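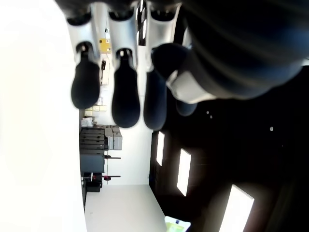
How many examples should you record before the first training run?

Record 51 of one task, then train and look at the results before you record any more. A small clean set shows you problems in the setup while they are still cheap to fix.

Recording a set

1. Home the hand. Open all the fingers and wait for the joint readings to settle.
2. Start the log in Cunar and type the task name the same way every time. Cunar treats "pick cup" and "Pick cup" as two tasks.
3. Wait two seconds, then begin the motion. Move at a steady speed.
4. Stop the log once the hand is back at home. Keep each example under 12 seconds.
5. Mark it keep or drop right away. Drop anything with a long pause in it.

Change the start position of the object after every 4 examples. Leave the wrist camera settings alone for the whole set, including exposure. If you have to change them, start a new set.

Before you train

Play back the wrist video next to the joint log in Idley. Finger motion and video should line up. If the video lags, fix the clock on the recording machine and record the set again.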